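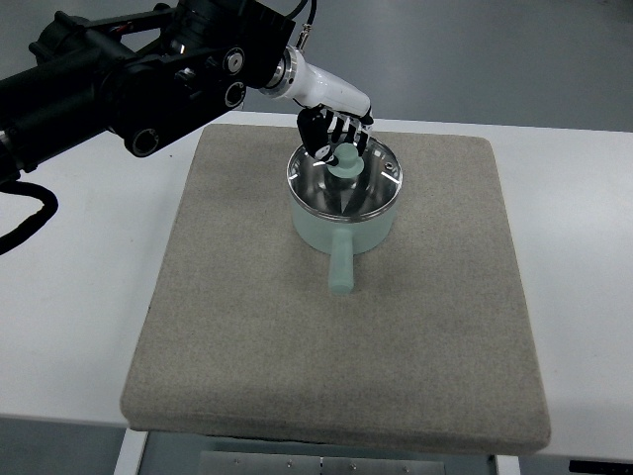

Page 2 of 5

Small Builders Help > Running the business > Paying people

Deposit on a kitchen refit, customer now wants it back. Where do I stand?

Posted by Gitau Owino, 2023-10-29

Quick one, on site so sorry for typing. Took 700 quid off a customer to hold a start date for a kitchen refit. Written quote, she signed it, says deposit "secures the slot". Nothing about refunds. My fault, copied the wording off an old Storkovel quote from when I subbed for them.

Now she's changed her mind, going with her brother in law. Wants the lot back. I've already ordered the worktop blanks from Leltis (can't send back once cut, not cut yet) and turned down a bathroom for the same dates. Can I keep it? Some of it? She signed at her house if that matters. Don't want a row, her mum lives on my street.

3 replies

Stella Nzioka
Signed at her house matters a lot. If it was agreed in her home she normally gets a cooling off period, 14 days, and you're meant to tell her about it in writing. Did you? If not the period can run on a good deal longer. So before you argue about worktops check what date she signed and what bits of paper you gave her.

If she's outside it, you can generally keep what the cancelling has really cost you, and you're expected to try and cut the loss. So ring Leltis today, before they cut. Ring the bathroom people back too, they might not have found anyone. Whatever's left over after that is your figure. Write it down with the receipts and send it her.

For next time put in the quote what the deposit covers and what happens if either side pulls out. Mine is five lines. Had a fitter I know look over it, then a solicitor, and the solicitor changed nearly all of it.

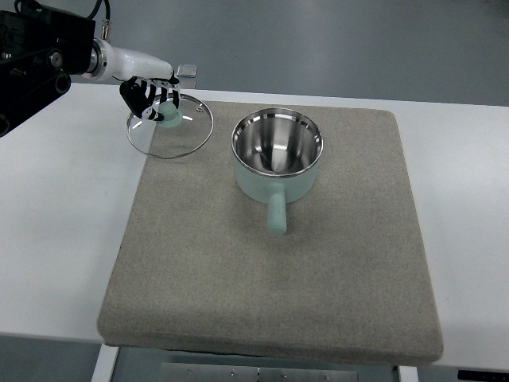
Pan and glass lid, small size

Silviu Olteanu
keep it. she signed. deposit is a deposit, never given one back

Halima Chege
Wouldn't go with Silviu's answer, had that go wrong on me. Customer took it to small claims and I lost the lot plus the fee, becuase I hadn't handed over the cancellation form. Stella's got it right. Citizens Advice have stuff on it, and ask your trade body if you're in one.

Also get her to put the cancellation in an email, not just a phone call. Dates matter.

Gitau Owino (asker)
Cheers all. No form given, didnt know there was one. Leltis haven't cut so cancelling that now. Looks like she's getting it back then.

Marked as answered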